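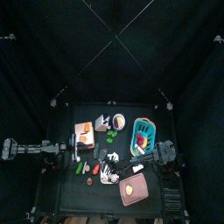 1st March
By Wissam Kanaan

Toy library in Isier adds play kitchens to its lending shelf

The toy library on Haddadin Street in Isier will lend complete play kitchens from this month. Until now the families could borrow puzzles, building blocks, dolls and board games, but the pretend food stayed in the building and was used only during the open afternoons. Parents have asked for a long time to take it home, and the library has now put together sets that can go out of the door in one basket.

A set is made from pieces of different origin. Some were bought new with a grant of 200 euros from the shop Doketti, which is two doors away, and others were given by families whose children have grown. For this reason the colors do not always match. The cutting boards are pink or mauve, and the basket is turquoise with an orange rim. The carrot does not come from the same maker as the cucumber, and their sizes are not in agreement. Children do not seem to mind it.

The idea behind the sets is that a child should be able to play the whole work of a kitchen, from the shopping to the washing up. The basket is for the shopping. The cutting board is for preparing the food, and a white knife block stands near it, as it would do in many homes. There is a white bowl for what is ready. The green leaves are the favorite piece of the smaller children, who put them on top of everything, also on the egg.

"When we had only the food, the play was finished quickly," said Rana, who looks after the lending desk. "The children cut, they served us and then they went away. When we put the dish rack on the table, they stayed much longer. Some of them like to put things in order more than they like to cook."

The dish rack was a late addition. The library had first planned to give only a board, a bowl and the food, because a smaller set is easier to check when it comes back. In the test period, which lasted through the winter, the sets were tried on a low table in the reading corner. It was seen there that the children looked for a place to put the used things. They used the basket for it, and then the clean vegetables and the dirty forks were together, and there was a discussion among the cooks. 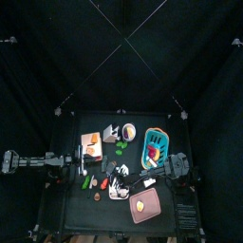

It was also in the test period that the library decided how a set should be laid out before it is packed. The boards go down first and everything else finds its place around them. The knife block and the bowl are kept side by side, and the leaves come close to them, so that one look is enough to know if the leaves are there. They are the pieces that get lost most often. They are flat and they slide under the sofa or between the pages of a book, and one came back to the library inside a boot.

The vegetables are checked last. A carrot that is made to be cut in parts can come back with a part missing, and then it is difficult to play with what remains. The library keeps a drawer with single pieces for this case. Families who find an extra slice at home after they have returned the set are asked to bring it on the next visit, also if they are not sure that it belongs to the library. The drawer already has several slices that no one can name.

The loan is for three weeks and it can be made longer one time if no other family is waiting. Members pay nothing for it. Families who are not members can become members at the desk for the price of 80 cents per week, and the first month is free. A deposit is not asked. When a piece is lost the family should say it, and that is all. Only for a whole basket that does not come back will the library ask for money.

More than 100 families are now members, and the library expects that the sets will be wanted most in the rainy weeks. There is a list at the desk where parents can write their name. It is possible to ask for a set with or without the toy knives. They are not sharp, but some parents prefer to wait with them, and the library has respect for this wish.

Cleaning is done by the families before the return. Warm water with a little soap is enough for the plastic pieces. They should be dried with a cloth and left in the air for one night before they are put in the basket. The dishwasher is not a good idea for them, because the heat can change the form of the thin pieces and then the halves no longer hold together. Wooden pieces, which are found in a few of the older sets, should be wiped with a damp cloth and should not lie in water.

Not all parents are convinced. One father who came to the last open afternoon said that his kitchen at home is full enough and that his daughter can play with real spoons and real potatoes. Rana agreed with him that real spoons are very good. She said that the sets are meant also for families who live in small rooms, where it is not easy to let a child work near the stove, and for grandparents who have visitors only now and then and do not want to buy toys for a weekend.

The kindergarten Stasus has already reserved a set for its group of the youngest children. The teachers want to use it for learning the names of the foods, because in the group many languages are spoken at home. A child takes something from the basket and says the word in the language of the family, and the others try to repeat it. According to the teachers, the word for carrot has been learned best, and the word for cucumber has caused the most laughing.

The library would be happy to receive more play food, above all bread, cheese and fish, of which it has very little. Pots with a lid are also welcome. Pieces should be clean and not broken, and they should be too big for a small child to swallow. Food made of felt can be accepted only if it can be washed. Gifts can be left at the desk during the opening hours, but please do not put them in front of the closed door, where the rain comes in.

The first sets can be taken home from the next open afternoon in March. The basket has a name tag on the handle, and the list of the pieces is inside in a plastic sleeve. Please leave the list in the basket.

Filed under: Neighborhood, Children and Family

More from Isier
Reading corner gets new cushions
Doketti changes its opening hours for the spring
Stasus kindergarten looks for garden tools
Haddadin Street closed to cars during pipe work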